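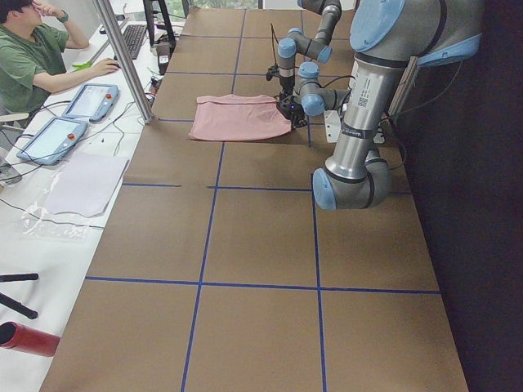 September, morning

Came in at seven to finish the setup on the two-arm cell before anyone else needed it. The paper on the table was replaced last night, brown kraft off the big roll, and the tape grid went back down over it. I used the old marks on the table edge to line up the long strips. One of the crossings on the left came out with a small gap, and I decided to leave it. The program doesn't look at the tape. The tape is for us, so we lay the shirt in the same square every time.

The near arm had been stopping with a force warning on the approach to the cloth. The log had it at 48 stops since the last service. Nevzat thought it was the payload setting, and he was right. Someone had put in the new finger pads and never changed the weight in the tool settings. I weighed the gripper with the pads on, entered the number on the pendant, saved it, and restarted. Then I did the same on the other arm so the two match.

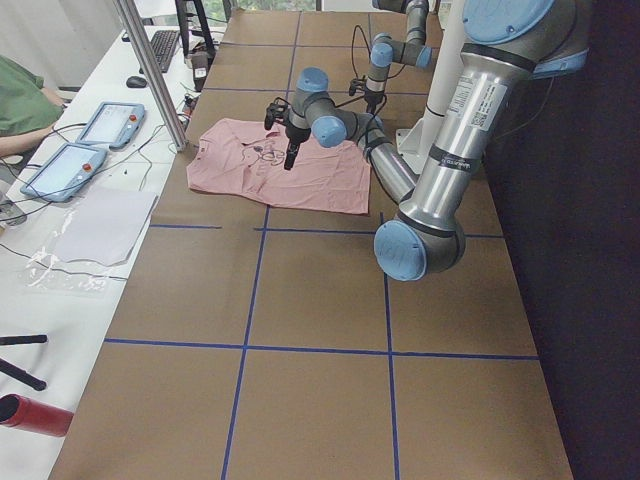 Pink shirt flat on the paper, near gripper over the print.

After that I went through the heights. The new paper is thicker than the Kolář paper we had before, and the old pick height was taught on the old paper. I brought the fingers down in small steps at low speed until they just touched, backed off, and wrote the value in the book. Did four spots in the square -- the table is not as flat as the drawing says. The far side is a little high. I put in the far value for the collar picks and the near value for the hem.

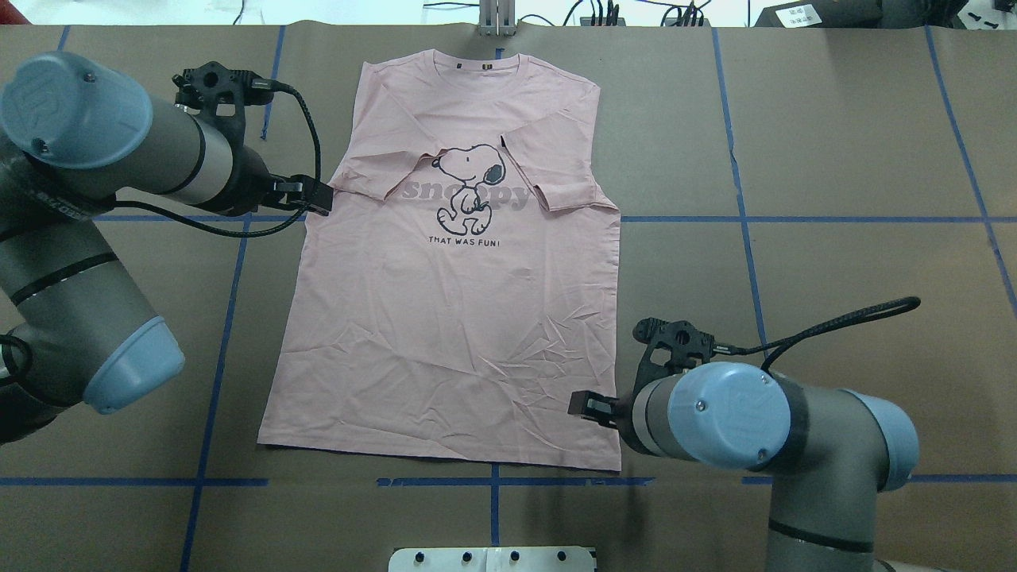 Nazmiye Çetinkaya

The sleeves are the slow part. The right one goes across the chest on a diagonal, over part of the "snoopy" lettering, and the left one gets tucked in. I moved the left arm's grasp point closer to the armpit and cut the closing speed. I also want more slack in the cable loop at the wrist. There is a clip for it in the Taltach kit but I couldn't find the right size, so that waits.

Nevzat asked if we should teach with a plain shirt. I said keep the pink one, all the notes are written for it.

Grease and belts are not due. Service on the near arm is set for every 2,000 hours and it has 400 left to go. Wiped down the joint caps anyway and checked the screws on the gripper mounts. One was loose on the far arm. Tightened it and marked it with paint pen.

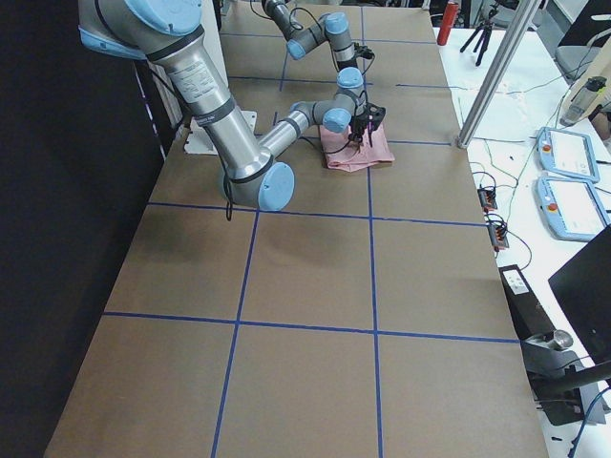 Wilow Cell Maintenance, Jarkstead

Afternoon. Ran slow cycles with a hand near the stop and watched the fingers more than the screen. No force warnings up to three o'clock, when I had to give up the desk. The paper already has smudges and creases in it. I'd like to get a week out of a sheet.

Left to do: cable clip, ask about the thinner paper, copy the new heights into the backup file. The backup still has the old payload in it, so if anyone loads it tonight we are back where we started. I put a note on the pendant hook and told Nevzat as well.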